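Doors at Work: my report for the Everyday Fittings module

November 9, 2024

Why I picked doors

When we got the list of topics for this module I went straight past the chairs and the lamps and picked doors, which got me some funny looks. But I'd spent most of June doing work experience at Okwood, a small office fit-out firm, and doors were all anyone there ever argued about! Which way they should swing, how heavy they should feel, whether people ought to be able to see through them. I came home with a notebook full of it and thought, well, there's my project.

My question was a simple one. What makes an indoor office door easy or annoying to use? I wanted to look at doors people go through all day without thinking, so I left out front entrances and fire doors (those have their own rules and I'd still be reading them now).

What I did

I looked at 13 doors across two buildings. Most of them were in Bunting House, where the college has its project rooms, and the rest were at Clullden, the shared offices down by the canal. For each door I wrote down the type of handle, how high it was, what the door was made of and what the floor was like on both sides. Then I opened and shut it a lot. I did it with my hand, with my elbow, and carrying a box of printer paper, and I gave each one a score out of ten for how much of a faff it was.

I also sat near four of the doors for an hour each and noted what people did. That was the bit I enjoyed most, though I learned quite quickly to bring a cushion and a flask.

After that I made up a short survey for the people who use the buildings and got 98 replies, which was far more than I'd hoped for. My tutor had told me to expect a couple of dozen.

What I found about handles

Levers beat knobs, and it wasn't close. With the box in my arms I could work every lever with an elbow, and I couldn't manage a single knob. In the survey over 70 people said they'd choose a lever if they had the choice, and several wrote quite cross little notes about knobs and wet hands.

Height mattered less than I thought. Nearly all the levers sit in the middle of the door or just about there, and the only one that bothered me was a low one at Bunting House that caught my coat pocket twice. I did find that the shape of the lever changes how it feels. The straight square ones look smart but the edges dig in if you lean on them, while the ones with a bit of a curve are nicer to hold and your sleeve slides off them more easily.

The glass door upstairs at Clullden turned into my favourite of the lot. It's frosted, next to a big frosted panel, with a silver lever on a round plate and a second lever you can make out through the glass on the other side. I liked that you can tell how it works before you've even got to it — the handle stands out so well against the pale glass. It has the stairs close by as well, so I spent a while thinking about what happens when somebody comes up just as somebody else is going through. 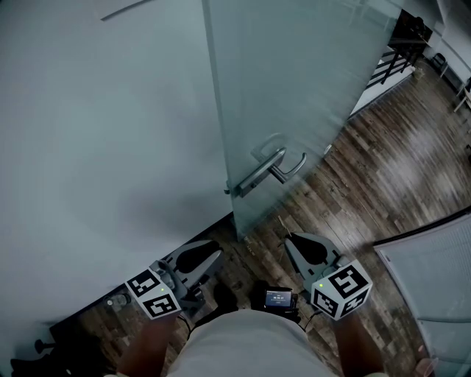

What I found about glass

Frosted glass split people right down the middle. Those who liked it said it kept a room bright and still let them have a private chat. Those who didn't said they never knew if a room was taken, and they hated having to knock on glass. I'm with the first lot, but I can see the point about knocking. It makes a horrible rattly noise on some doors.

Clear glass came out worse than I expected. Two people told me they'd walked into it, and one of them had done it more than once! Drindetti, who supply a lot of the fittings Okwood uses, sell a stick-on dotted band for clear doors, and I'd like to try that out if I carry this on next term.

What went wrong

My scoring was a bit wobbly. By the time I got to the last few doors I was tired and I think I marked them down for it, so I went back another morning and did three of them again. Two went up by a point. I should also have asked somebody taller than me to have a go at all of them, and a left-handed person too.

The survey question about noise was badly worded and I've left the answers out.

What I'd do next

I'd like to look at closers, the arms at the top that pull a door shut, as they came up in the comments over and over and I hadn't planned for them at all. I've already started a list of the slammy ones at Bunting House.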